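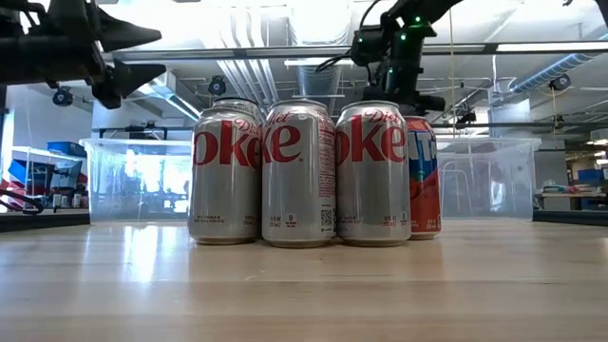

Robot arms on the can sorting table: what happens to the people who do it now?

Gülizar Yalçınkaya
Posted Tuesday, March 2, 2021

I work in the returns room of a drinks distributor, Rinport. When a shop sends back mixed boxes, we take out the cans, check them for dents, and put them by kind into plastic bins. There are 20 of us over two shifts. In April the company will start with two robot arms from Aaltonen at the first table, and other tables may follow.

Our manager told us that no one will lose the job "for this reason". I believe him, but I would like to understand what the work will be like. I am shift leader, and my colleagues ask me things which I cannot answer. Will we stand all day beside the arms and only watch? Who is responsible if the wrong can goes in the wrong bin? At present every person signs for the bins she has packed. Also, some of the older colleagues are afraid that the arms set the speed and we must follow.

If your workplace has already passed through such a change, please write how it was in the first months. I am less interested in the technical side.

Vasylyna Sydorenko

Hello Gülizar. In our warehouse at Zudau we have had arms on the sorting tables for three years, so I can tell you what I have seen. Our goods are cans and small bottles, quite similar to yours.

The first weeks were slower than before, and this made everybody nervous. An arm would stop when cans were standing too close together, or when one was half hidden behind another, and then a person had to come, move the cans apart and press the button to continue. On some days I did this 60 times. I was very tired, more than from sorting by hand, although I had lifted almost nothing. It is a different kind of tired. You are always waiting for the next stop and you cannot think your own thoughts. After I complained, we changed places every hour, and it became much better. Please ask for this from the first day and do not wait as we did.

About the signing: this must be decided in writing before the start. With us it was not decided, and for some time the old form was still used, so people were signing for bins they had not packed. One colleague refused, and she was right. Now the form has a separate line for the table, and the person signs only for what she has checked by hand.

The speed question is also real. The arms themselves were not fast. The trouble was the daily target, which was raised to 2,000 cans for each table before anybody knew if it was possible. It was lowered again later, but by then two people had asked for a transfer to the loading dock.

There is a good side too. My wrists hurt less in the evening. Also I learned to teach the system a new kind of can when the label changes, and I received a higher pay grade for it. But I had to ask for the grade myself. If your people will do such tasks, let them be written in the job description.

What I miss is the talking. At the old table we were four women facing each other. Now each one has her own place and the next person is too far for a normal voice.

Stinano

Get everything in writing. "For this reason" means they can still find other reason. Ask also what happens with the temporary contracts, because at my factory the permanent staff stayed and the temporary ones were simply not called again.

Gülizar Yalçınkaya

Thank you both. I did not think about the temporary contracts, and we have three such colleagues on the evening shift. I have a meeting with the manager next week and I will bring the form for the bins and the question about changing places every hour. Vasylyna, may I ask how long the training for the new labels was, and was it during paid hours?

Vasylyna Sydorenko

Two mornings, both paid. After that I learned mostly by doing it, with the technician on the telephone.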